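Plamico community board > Handheld grippers and arms > Problems and fixes

Thread: Left finger stops closing all the way, chopsticks sliding out

bzamora
Posted November 7, 2018

Hi all, first real post after a long time reading. I've got a pair of the Rillo handhelds (the two-finger ones with the blue pads) and I've been using them for sorting cutlery. Spoons were going great! Then the left one started doing this thing where I squeeze the trigger all the way and the fingers come together at the base but leave a little gap at the tips. On a spoon handle you'd never notice. On a skinny metal chopstick it's hopeless, it just slides down between the pads and hits the table.

What I've done so far:

Wiped the pads with rubbing alcohol. Helped for maybe ten minutes.

Swapped the pads left to right. Same gap, same hand.

Checked the trigger cable for slack. Looked okay to me, but I don't really know what okay looks like.

The recording side is fine, by the way. It says the fingers are closed. They are not closed. That bugs me more than the dropping does, because I've got 79 runs saved and now I don't know which ones to believe.

Any ideas before I start taking pins out?

Booker Zamora

deltwood_dan
Reply

Don't take pins out yet! Are you grabbing one thing at a time or going into a pile? And what's under it, bare table or cloth?

bzamora
Reply

Pile, pretty much. And cloth. Kitchen table, orange tablecloth with big H's on it, everything laid out down the middle and the green tray off to the right. Wood, bamboo, metal, spoons on top of each other, the works.

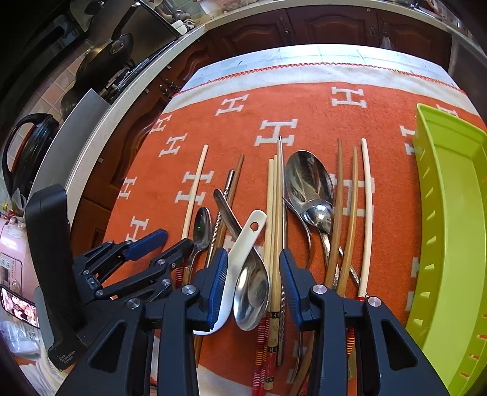

The bundle in the center is where it goes wrong the most. There's a long pointy metal one right up against the bamboo ones, and when I go in for it I get the bamboo fine and lose the metal one every time.

WHAT IT MIGHT BE

deltwood_dan
Reply

Okay, that helps a lot. You're asking it to close on a fat thing and a thin thing in one go. The bamboo holds the fingers open and the metal one has nothing pushing on it. I'd bet lunch there's no fault at all. Pull the bundle apart and try the metal one alone.

Also some of your metal ones have that twisted part, and ribbed pads on a twist are weird. Sometimes the ribs catch and sometimes they ride right over it. Grab higher up where it's smooth.

kettleblack
Reply

Gonna disagree with Dan. He said there's a gap at the tips with the trigger all the way in. If that's with nothing in the fingers, then the pile has nothing to do with it. That's a worn linkage. Booker, squeeze it empty and hold it up to a window. Can you see light?

bzamora
Reply

Empty, yes, I can see light at the tips. Right hand one, no light. I should have said that in the first post, sorry!

kettleblack
Reply

There you go then. One of the pivot pins has worn its hole oval. Mine did the same thing after one winter. Hold the base still and wiggle each finger sideways, and the bad one will click.

deltwood_dan
Reply

Fine, lunch is on me. I still say pull the bundle apart, though. A brand new gripper would have trouble with that metal one jammed against the others.

marnie_p
Reply

Jumping in with the boring safety thing. If it reads closed when it isn't, please don't use those runs to drive a real arm until you've sorted it out. We had a Brannigan arm at work that learned from a batch like that. It thought it had hold of a serving spoon and swung over to the tray with the spoon barely hanging on. The spoon came off partway and went past my coworker's ear. Small arm, slow speed, no one hurt, but she was leaning in to look and she wasn't wearing glasses. We'd kept 740 runs in that batch and ended up throwing out every one from the bad hand.

kettleblack
Reply

Throwing them all out seems like a lot. You can look at the video and keep the ones where it obviously picked the thing up.

marnie_p
Reply

You can if you trust yourself to see a gap that small on video. We couldn't agree on half of them, so out they went. The finger position was wrong in the good ones too.

kettleblack
Reply

Hm, okay, that last part is fair. I only ever used mine for video.

bzamora
Reply

Did the wiggle test. The outer pin on the left finger clicks! I can feel it with my thumbnail too. So do I replace the pin or the whole finger?

kettleblack
Reply

Pin first, they're cheap. If it still clicks, the hole's gone and you need the finger. I ended up needing the finger. Put a dab of thread locker on the screw side and don't let it get into the joint (ask me how I know).

And redo your zero afterward! Fingers shut with nothing in them, then set closed. I skipped that the first time and mine read wrong for another month.

bzamora
Reply

Pins ordered, I got 3 in case I drop one under the stove. The old runs are in a folder called DO NOT USE for now. I do have 2 sessions from back in April, when it felt fine, so I might go through those and see how they look. Marnie, would you trust those?

marnie_p
Reply

Do you have anything from April where it closes on nothing? If the pads touch in the video and it reads closed, I'd keep that session. If there isn't one, I'd leave them in the folder.

bzamora
Reply

Pretty sure I clicked it shut a few times at the start of the first one, just out of habit. Going to look tonight after dinner.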